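Subject: Re: [floors] Re: parquet in the back room, sand or screen?
From: Hervé Bouvier

On the list, Nimal Munasinghe wrote:
> Finally got the carpet up in the back room. Wood blocks
> underneath, reddish, dull, glue all over one corner. A guy at
> the store told me to rent a drum sander and be done in an
> afternoon. My neighbor says screen it and recoat. Who's right?
> Also is Gredico any good or is it just the one they keep by
> the register?

Neither, sort of. Quick answer as I'm out the door at 2.

Do NOT put a drum sander on block. Grain runs every which way, so whatever direction you push you're going across half of it. Plus a drum digs a trough the second you stop moving. Ask me how I know. Rent an orbital, the big square pad kind. Slower, dusty, but you won't wreck it.

Screening only works if the old finish is still mostly there. Put a few drops of water on it, wait ten minutes. Beads up = finish is alive, screen and recoat. Goes dark = bare wood, you're sanding.

Glue first though. Scraper, warm not hot, and check what the glue is before you touch it. If it's black and the house is old get it tested, do not sand it. Seriuosly.

Color. Everybody wants to stain red block brown and then hates it. Leave it red. Gray walls or gray furniture sit fine on it, you don't need to match anything.

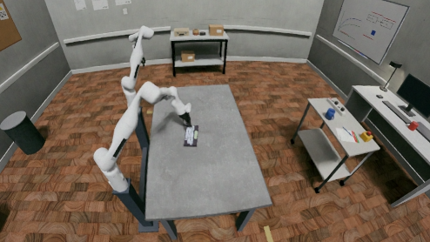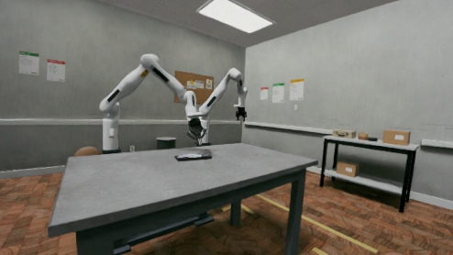 Nimal wrote me off list that the red still looks too busy to him with all that swirl in it, and could he calm it down with a satin coat instead of gloss. Yes. Satin or even matte. Gloss bounces light off every block at a slightly different angle and that's most of what reads as busy.

Gredico: fine. I used the satin on my hallway, 2 coats, held up OK except by the door. Feralus is better and it costs like it's better. My can was $66 last September, the Gredico was $49. For a back room I'd go cheap and do an extra coat.

Loose blocks, tap with a knuckle, hollow sound means it's let go. Lift it, clean the back, dab of adhesive, weight on it overnight. Don't fill the gaps until after the rough pass. Mix the dust from your own floor into the filler, not the stuff in the tub, tub stuff always goes orange on me.

More later if I remember. Don't forget the closet, I forgot the closet.

Hervé

We use cookies to keep you signed in to the archive. Accept / Manage settings

Comments (3)

jomby_fan
Did mine with the Jomby water based. Smelled less, scratched more.

Kong
The water drop test saved me a weekend. Thanks

tilly b
what grit do you start with on the orbital?? he never said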